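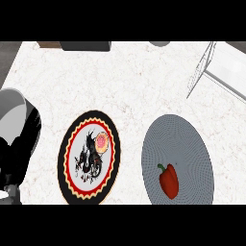

Ticket 648: Gister sensor hub, deployment to field nodes failing
Component: Barredo release 15
Opened by: Kanchan Malhotra

Hubs stop reporting after the update. Log shows "queue full" at 850 messages, then the service exits.

Monday, 09:40. Reproduced on node 214. The retry limit is ignored if the config file has no site name.

11:15. Patch merged to the open source branch. Lernodix to rebuild the package.

Status: waiting for build.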